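January, 4.10 pm. Getora lathe, spindle bearings

Back on the Getora after lunch. Front bearing noisy above 4,000 rpm, fine below. Drained the headstock, oil darker than I'd like. Annag Innes thinks preload, I think the seal from Lestport was never right. 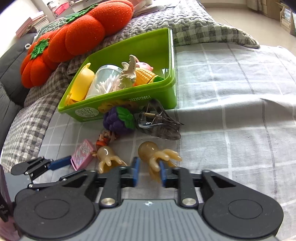

Spindle, second go

Nut backed off 2 notches, run again. Quieter but still a whine on the way down. Checked belt tension, no change. Need the Fernik puller for the rear race - its at Dunbar, ask for it back.

Tailstock still sits low, shim when the
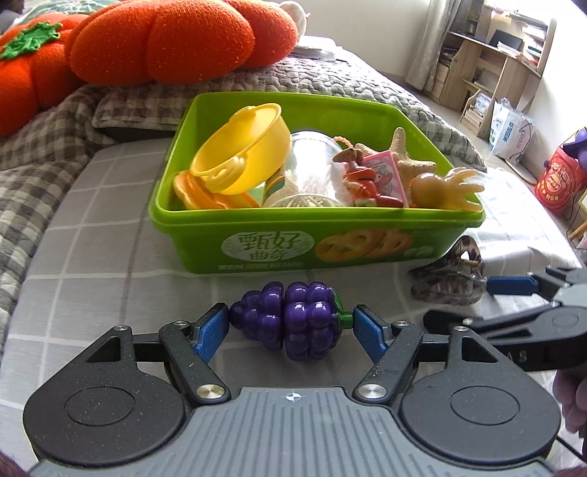 headstock is done, no point before. Seals: order 2, the old one tore comming out. Annag to ring Lestport re part no. Left the covers off, isolator locked, key in my drawer.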